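Home | Course Notes | Week 5 | Readings | Contact
Last updated: March

Household Skills, Unit 5: Sorting Reds and Whites
Notes by Marisa Longo

Welcome back, everybody! I promised we would get to the basket this week, and I know several of you have been waiting patiently through all that business with detergents – thank you for that. Please bring the Villanueva handout, as we will be filling in page 2 together.

Start by taking each piece out by itself and letting it open up a little before you decide on a pile. A bunched-up shirt can hide a sock in its folds, and I have rescued more than one pink sock in my time. Bright reds go together, plain whites go together, and a red piece with white trim goes with the reds, in cold water and turned inside out if there is lettering on it.
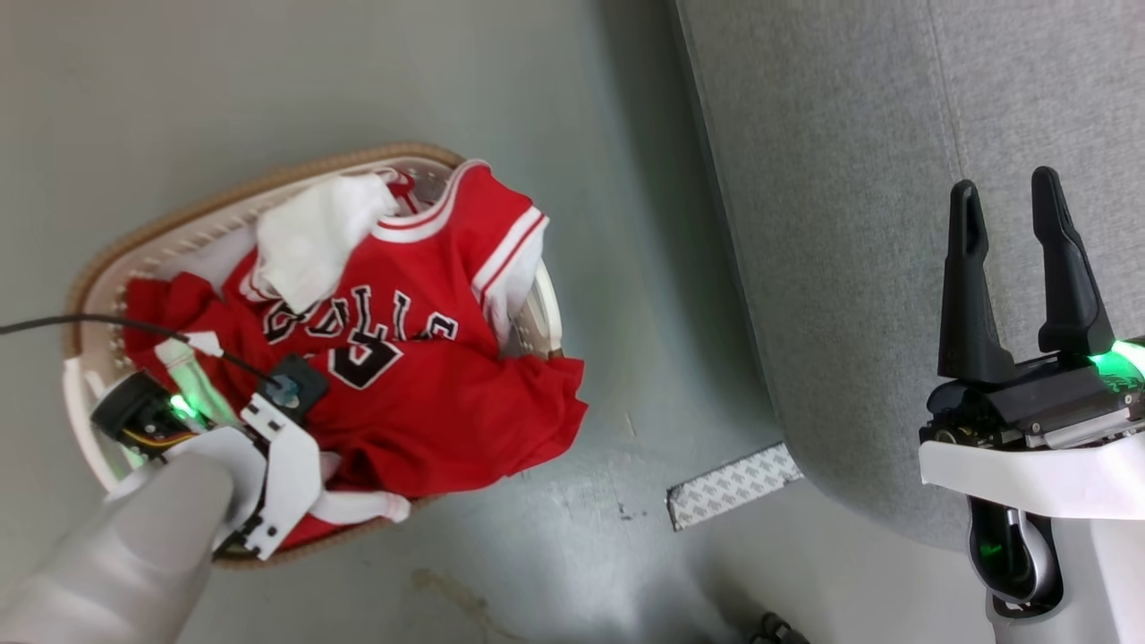 Red and white together, not in separate piles

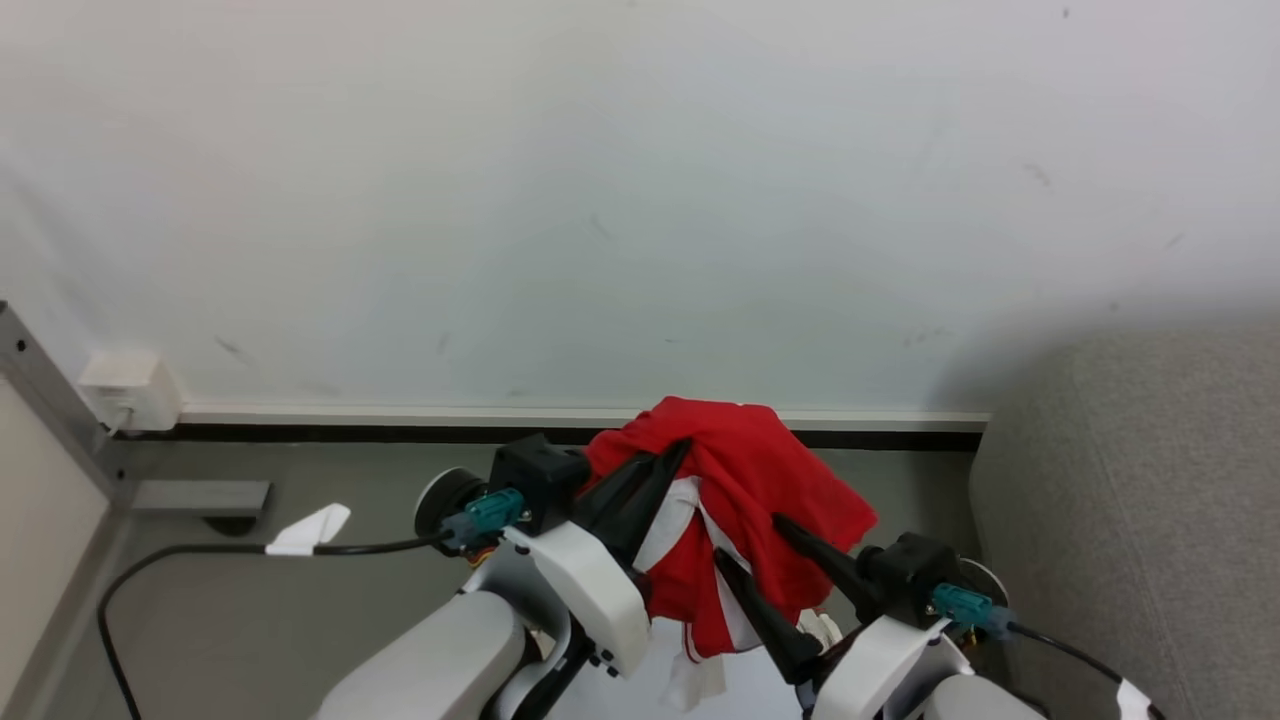 Does a red jersey need its own load the first time?
It's a good idea, or wash it with other dark reds, until the rinse water runs clear.

Comments (2)
Ellodska: The inside-out tip saved my son's team shirt, thank you so much!
Clonel: Will page 2 be collected?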